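The Patient Art of Teaching a Planner to Wait

On the second floor of a former shoe warehouse in Rumivdale, there is a corner where the coffee is always on and the arguments are mostly about timing. I had gone there to write about robot arms, which make for good reading, and I ended up spending most of my visit looking over people's shoulders at software, which I had been warned would be dull and which I enjoyed very much.

The program they are building is called Velis. It sits between the cameras and the motors and decides, many times a minute, whether the arm knows enough to move. The wrist camera sends in a picture, one part of the program guesses where things are and which way they are turned, and another part sketches out a path for the fingers. Simple enough on a whiteboard! But a bowl resting on a tray is a small puzzle all its own, because the rim of one can pass for the edge of the other, and a program that mixes them up will happily plan to pick up both.
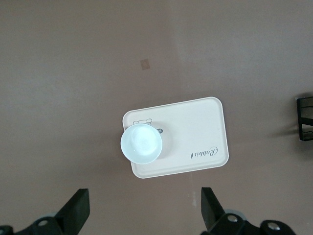
The wrist camera's view of a bowl on a rabbit-print tray, with the gripper fingers at the bottom.

The older version, Robles, handled this by being very sure of itself. It took one look, picked its best guess and went. Velis keeps several guesses alive at once, up to 80 of them, and lets each new view knock a few out. When two good guesses still disagree, the planner moves the wrist a little to one side and looks again. The engineers call this "taking a lean," and I have caught myself saying it at home when I can't find my glasses.

They test all of it against a set of 259 saved scenes, replayed every evening after the lights go down, and by breakfast there is a page of green and red squares waiting for whoever gets in first. I was there for a morning with 2 red ones, and you would have thought the roof had leaked.

Small things get a surprising share of the attention. A pale little cylinder standing by itself on a plain tabletop gives the software very few edges to hold on to, and its shadow can look like part of its body.

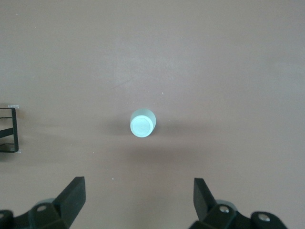 So the team wrote a tool named Dimska, which lets them drag a slider back and forth through a run and see what the program believed at each step, shadow and all. It keeps the last 200 decisions in view, each with a score beside it. I was given a turn at the slider and lost most of an afternoon to it, happily, while the coffee went cold beside me.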